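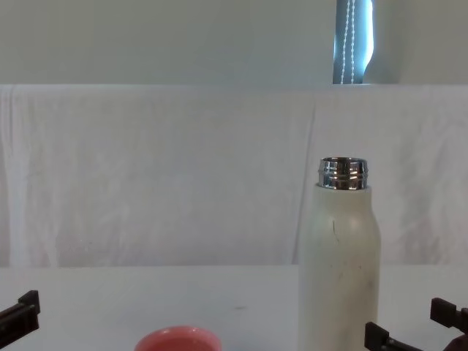 Ticket: insulated bottle leaks at lid, Silado 700 ml. Reported by Gerardo Tedesco, July. Drips in bag when on its side, fine upright. Lid is off and the metal threads look shiny, so I dont suspect the neck - more likely the gasket. Scratch up on the shoulder is cosmetic, ignore.

1. Gasket out, rinsed, back in flat side down. Filled to 600 ml, on its side 20 min. Still a drip, smaller. 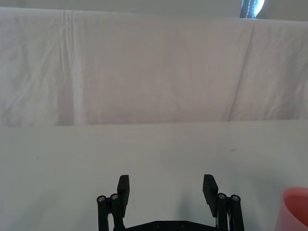
2. New gasket from Prokolmont. Same test, 20 min. Dry. Leaving open til he confirms.
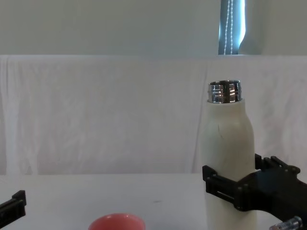
Can the old gasket be boiled and reused?
Better to bin it, once it's gone stiff it wont seal agian.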